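Tamiru: a word list for box and carton makers

README, please read me first!

Tamiru is a plain text glossary of the words people use for folding boxes, cartons and the flat bits of card they start out as. It has 358 headwords and 3,685 example sentences, and it's grown a good deal since I first put it up (it used to be a single page of notes for my own use).

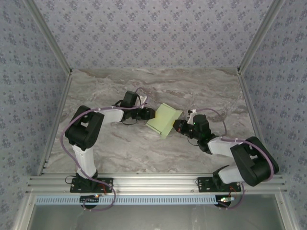 Please tell people early on that "flap" and "tab" are kept apart, wrote a reader who had been using the list for translation work, and I've moved the note up here as asked. A flap closes or covers something. A tab goes into a slot or gets glued. Plenty of makers swap the two, so the swapped uses are in the list as well, marked "loose".

Where the words came from

Most of them came out of old trade catalogues and instruction sheets I've been hoarding for years. A big chunk is from the Kalola sample books, which are lovely things with handwritten notes down the margins, and 52 of the headwords turn up nowhere else that I've found. The rest came from the Telitz packing manual (dry as dust, very thorough) and from emails people sent me after the first version went up. Thank you for those, keep them coming!

What's in the folder

words.txt has one headword per line, then a tab, then the meaning.
examples.txt has the sentences, each with the headword in front.
sources.txt says which book or letter each sentence came from.
old/ is the version from before I fixed the spellings. I only keep it so older links still work.

Everything is saved as UTF-8. If your accents come out as rubbish, your spreadsheet has guessed wrong, so open the file through the import menu and pick the encoding yourself.

Things I know are wrong

The entries for "crease" and "score" overlap far too much. I've rewritten them twice and I'm still not happy. Anything to do with corrugated board is thin, and 356 of the example sentences have no page number, mostly the Telitz ones, where I was copying late at night and got lazy. Regional words are patchy too. I'd love more from Scotland and Ireland if you've got any!

Using it

Do what you like with it, paid work included, as long as you say it came from Tamiru and pass on any changes you make to the meanings. The sentences are short and I've trimmed some of them, so please don't quote them as the exact words of the original books.

There's a little search page for the list called Sirnus, which looks in the headwords and the meanings but not in the examples yet. That's next on my list, probably in July once I've sorted out "crease".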